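实验记录
七月,星期六
地点:Iltthorpe 实验楼二层,缝合操作台
记录人:Lauri Hämäläinen
复核人:Ulla Lehtinen
事项:主操作臂夹爪在打结后段未按指令保持闭合,触发力矩偏差告警,试验中止

一、背景

本次试验属于 Wolemwood 项目缝合子任务的重复性测试,内容为在练习用软组织材料上完成进针、出针、绕线、打结,全程由操作员在主控台遥操作,控制程序同步记录关节角、夹爪开度及电机电流。主操作臂所用腕部器械为 Mustonen 供应的持针型末端,上一轮维护后已重新张紧驱动钢索。试验前按规程完成零点标定、急停按钮检查和脚踏离合检查,结果均为正常,检查单已由本人签字归档。

二、经过

09:40 开始第一组。前几针操作平稳,无告警,操作员反映手感与上周一致。

10:25 进入最后一针的打结阶段。第二道结收紧时,操作员报告右手主控手柄已捏到底,而立体显示中夹爪仍有张开趋势,线头从爪间滑出一次。操作员重新夹取,第二次夹取时再次滑脱。

10:27 控制程序弹出告警,代码 2109(夹爪指令开度与估算开度偏差超限)。按规程,该告警应在偏差持续 100 毫秒后使对应机械臂进入保持状态。实际情况为告警已显示,而主操作臂仍响应手柄平移,直至操作员松开脚踏。此点较夹爪滑脱更为严重,单列于第四节。

10:28 本人按下急停,两臂抱闸。Ulla Lehtinen 到场后,确认人员无接触、无受伤,随后切断电机电源。器械保持原位,未立即退出,待日志导出完毕后再行处理。

三、初步检查

1. 日志。事件前后的数据段已单独截取,起始帧为 1488。自该帧起,夹爪电机电流上升至限幅值,电机编码器读数显示夹爪应已完全闭合,即电机侧到位。控制程序的估算开度取自编码器与电流的联合模型,因此能够报出偏差,但无法判明机械侧的真实位置。

2. 器械。断电后手动转动接口盘,夹爪方向的空程明显大于其余各轴。初步判断为闭合侧钢索松弛或端部固定点滑移。器械未在现场拆解,已装袋并挂红色标签,禁止再次上机。

3. 更换验证。装入同型号备用器械,在空载条件下反复开合 8 次,未再出现告警。该结果仅说明接口盘与电机侧大体正常,不作为恢复试验的依据。

4. 视觉记录。腕部相机录像已导出。左下区域反光较强,对辨认夹爪开合无实质影响。建议后续调整光源角度,以便对组织表面作图像分析。

腕部相机画面一帧,存档供复核:

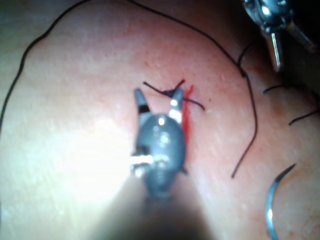
图1 缝合操作腕部视角。中央器械两爪张开呈V形,线结位于爪尖附近;右上为第二器械,右下可见弯针。

单帧图像不能反映夹爪当时所接收的指令,复核时须与日志中的指令开度逐帧对照。对照工作由 Ulla Lehtinen 负责,时间戳以控制程序时钟为准,相机时钟另行换算。

四、安全问题

告警 2109 触发后机械臂未进入保持状态,属于安全功能未按设计执行。经查阅配置文件,当前版本将该告警的处置等级由“保持”降为“提示”,修改记录中未填写理由及批准人。初步推测为上月联调 Dunell 力反馈模块期间临时调整,联调结束后未予恢复。推测尚待核实,核实前不作责任认定。

在此情形下,如夹爪携针时失去夹持力,操作员仍可继续移动机械臂,存在弯针脱落、缝线牵拉组织的风险。本台架目前仅用于练习材料,未造成后果,但同一配置文件亦被另一台架引用,应一并停用核查。

五、处置与待办

自即日起,两台架暂停一切带针操作,空载调试须有两人在场。

配置文件回退至上一受控版本,由本人执行,Ulla Lehtinen 复核。回退后以人为注入偏差的方式验证 2109 的保持动作,验证数据附于本记录之后。

故障器械送供应方检查,附日志截取段及接口盘空程测量值。测量值尚未补录。

安全类告警的处置等级今后不得在联调分支中直接修改,确需修改的,应填写变更单并注明恢复时间。

试验前检查单增加一项:核对告警处置等级与受控版本是否一致。

六、复核意见

Ulla Lehtinen:同意暂停。第三节第2条所称“端部固定点滑移”目前缺乏依据,拆解报告返回前请统一写作“传动空程异常”。另请补充操作员松开脚踏的准确时刻,现有记录只到分钟,不足以计算告警后的实际运动时长。

Lauri Hämäläinen:脚踏信号在另一日志通道,下周一并导出后补入。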